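4. Evaluation of the Astia Simulation Kit on Kitchen Door Tasks
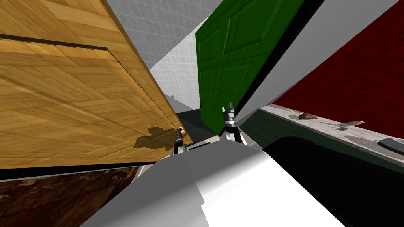

Figure 3. Simulated kitchen rendered in Astia. The left gripper is at the lower right corner of the wood-textured door; the right gripper is below the green paneled door.

4.1 Scope

Section 3 covered installation, licensing and the structure of the task files. In this section we report how the kit performed on the door tasks, which we consider the hardest part of the package and the part most buyers will want to know about. Astia is sold by Trendcombe as a complete simulation kit for two-armed manipulation. It includes a physics engine, a robot model with two arms, a library of household rooms, and a teleoperation interface through which an operator can drive both arms at once. We used the kit as delivered. No changes were made to the contact settings, the meshes or the textures, except where stated in Section 4.5.

All tests used the version released in April 2026. An earlier build that we received for a trial had a fault in the hinge limits and was not used for any of the results given here.

4.2 Task set

The door tasks share a common form. Each episode takes place in a kitchen from the room library, and the operator or the policy must move one or more doors to a target angle without striking the counter or the walls. The room library varies the wall finish, the door finish and the items placed on the counter. In Figure 3, for example, a tiled wall and a dark red wall are used in the same room, and the countertop has a speckled, stone-like surface with small items on it. The items play no part in the door tasks. They are left in place because contact with them counts as a fault, and because a policy trained on bare counters tends to do poorly once anything is put on them.

The doors are modeled as rigid bodies on a single hinge, with a friction term and an optional spring term. The kit provides the friction value for each door in a plain text file. It does not say how the values were chosen. We asked Trendcombe for the source and were told that they were set by hand to feel right to operators. This is a fair approach for training material, but it limits what can be said about transfer to real furniture, and we make no such claims.

We ran 722 episodes in total. Teleoperated and policy-driven episodes were logged in the same format, so that the same scoring script could be used for both. The policy was a standard imitation policy trained on the demonstrations shipped with the kit. We did not tune it, as our interest is in the kit and its data and we wanted a buyer to be able to repeat the test.

4.3 View and occlusion

The default camera in Astia is fixed above and behind the arms. It gives a steep view in which large doors can take up much of the picture, as the wood-textured door does in Figure 3. The robot itself also takes up space at the bottom, where the broad white surfaces of the arm cover part of the room.

Operators had mixed opinions of this view. It gives a good sense of where the two grippers are relative to each other, and in Figure 3 the floor between them can be seen clearly. It is less helpful for judging depth along the face of a door. Whether the left gripper in the figure is touching the door or is only very close to it cannot be settled from the picture alone. Operators reported the same trouble during live sessions, and several of them slowed down near door edges for this reason. The contact log resolves the question after the fact, but the log is not shown on screen during an episode. We would like to see it offered as an overlay.

Lighting in the room is even, with no visible lamps or windows. This makes the images easy to process and keeps rendering fast. It also removes most of the shading cues that an operator might use to judge distance. The Nustirero package, which we used as a comparison, has adjustable lamps and gave operators a better sense of depth, though it ran more slowly on our hardware.

4.4 Gripper and contact behavior

The gripper model has slender fingers with dark tips. The fingers can be used to pinch a handle or to push on a door edge, and the shipped demonstrations contain both. Pushing was the more reliable of the two. When an operator placed the fingertips against the edge and moved the wrist in a smooth arc, the door followed with little jitter. Pinching a thin edge was less stable. The contact solver sometimes let the fingers sink into the door before pushing them back out, and the door would then swing faster than the operator intended.

We traced this to the time step. At the default setting the solver takes 2 substeps per control step, which is enough for pushing and for free motion but is too coarse for a firm pinch on a thin body. Raising the number to 11 removed the sinking in every case we replayed. The cost was a lower frame rate, and at that setting teleoperation became tiring. For policy training, where no one is watching in real time, we suggest the higher setting. For collecting demonstrations we suggest leaving the default in place and asking operators to push where the task allows it.

Coordination between the arms was handled well. Each arm has its own control channel, and we saw no case in which a command to one arm delayed the other. Tasks in which the two grippers work on separate doors were completed without the arms blocking each other, provided that the doors were not being closed toward the same point. Where they were, the elbows could come into contact. The kit stops both arms when this happens and requires a reset. The manual does not mention this, and we lost a number of early sessions before the cause was found. Those sessions are not part of the reported total.

4.5 Rendering and surface detail

The textures in Astia are simple. Wood grain, tile grids and stone speckle are applied as flat images, while door panels are given beveled or recessed edges. We found this level of detail adequate for the door tasks. A policy needs to find the edge of a door and the gap beside it, and both stand out well enough under the default settings.

One point deserves mention. Some dark areas can be hard to interpret. An irregular brown blotch is visible near the lower right corner of the wood-textured door in Figure 3, and it could be read as a stain or as a shadow. To see whether such marks affected the policy, we replaced the door textures with plain colors in one set of episodes. This is the only change we made to the delivered assets. The policy approached the doors in the same way with plain textures as with the originals, and we left the matter there.

Dark regions below counters and between doors had a larger effect. In those areas the rendered image carries almost no detail, and the policy at times moved a gripper into them and failed to bring it back. Operators did not make this mistake, though some asked for a brighter setting. The kit has a brightness control in its configuration file, but it applies to the whole room and washes out white surfaces before the dark areas become readable.

4.6 Comparison with other packages

We ran the same scoring script on two other products, Nustirero and the open package Hnatiuk. Neither has an identical task set, so the comparison is limited to door opening with one arm and door opening with both.

Hnatiuk was the quickest to install and the easiest to modify. Its arms are controlled through a shared channel, however, and two-armed tasks suffered from it: when one arm was given a long motion, the other waited. Nustirero had the most stable contacts at default settings and the best lighting. Its room library is small, and all of its kitchen doors share one size and one hinge type, so a policy trained on it sees little variation. Astia falls between them on contact quality and has the widest range of rooms and finishes.

For groups that mainly want demonstration data for two-armed door tasks, we consider Astia the most practical choice of the three at present. Groups that need precise contact on thin parts should plan to change the substep setting and should budget for the added computing time. Trendcombe has told us that a variable time step is planned for a July release. We have not seen it and have not taken it into account. Results for the drawer and utensil tasks, which use the same rooms and a different scoring rule, are given in Section 5.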